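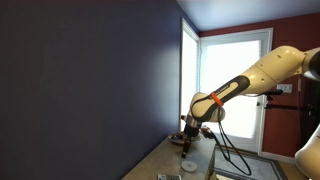 Friday, December 9, 2022

So I've been on a kick about the long gray table, and if you've been reading for a while you know this is maybe the third time I've tried to fix it. It's the concrete-looking console I bought from Ruddock when we moved in, and it catches absolutely everything. Mail, chargers, receipts, stuff from my coat pockets. I gave myself 2 hours before lunch and a pot of coffee.

The walls in there are still navy and deep red, by the way. My mother keeps asking when I'm going to paint over the red and the answer is never! With the white trim around the door I think it looks great, especially on a bright day.

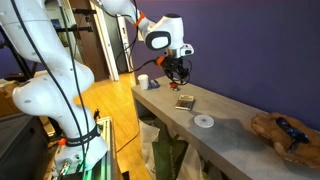
My problem with clearing a surface is that I stop to think about every single thing. Big stuff is easy, it has a closet or it doesn't. The little things get me. Take the calculator — beige-gray, square buttons, a tiny display — when did I last do math on anything but my phone? But I like pressing the buttons, so it stays. The white disc is harder. The paper cup is easy, that's trash, and I could have dealt with it days ago if I ever walked to the kitchen with my hands full.

Azlan Sutanto (my neighbor, regular readers know him) swears by the one-box method, where you sweep it all into a box and only take back what you miss in 9 days. I tried it last winter with a Drorkel box and just forgot I owned a box. So now I go one thing at a time, slow as that is.
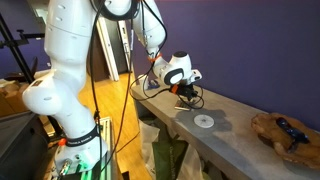

The rough wooden tray at the end of the table, and the bags I still haven't dealt with underneath.

I love that tray, with its wobbly natural edges. My plan is that anything small has to live in it, and if it doesn't fit, it goes to another room. The shelf under the table is next. I have a real weakness for saving bags, white plastic ones, green shopping ones, all of them crumpled up and waiting for some errand. I'm thinking a lidded basket from Flenine, if they ever get the short one back in stock. If you have one, tell me how the lid holds up!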